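Kitchen sorters / table setters wanted, Lehner

We need people for tabletop work. Putting out dishes, clearing them, putting them out again in a different order. Cups, bowls, mugs, trays, a bit of pretend grocery shopping. Not hard, just needs patience and tidy hands.

5 places open. Shifts are 40 minutes with a 10 minute break in between, mornings mostly. Start in March, sooner if you can.

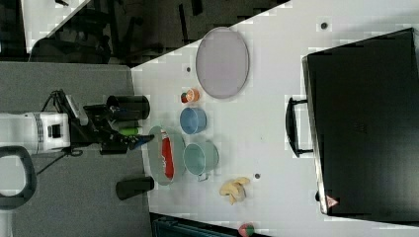

Every round starts from a list. You set the table how the list says, wait for the ok, then clear and stack by type. Mugs with mugs, trays at the bottom. Chipped stuff goes in the Mistura crate, dont put it back on the shelf. Anyone who has done dish room, catering or preschool snack time will pick it up fast.

What you need:
Be 18 or over
OK standing for the whole shift
Can follow a written list with out skipping lines
Closed shoes, no rings or bracelets please

Paid per shift, coffee is free. No resume needed, a few lines about yourself is fine. Say which mornings you can do.

Write to Balthasar Gisler, Lehner, Box 1764, or drop a note at the front desk before noon. Put "table" on the envelope so it dosen't end up in the general pile.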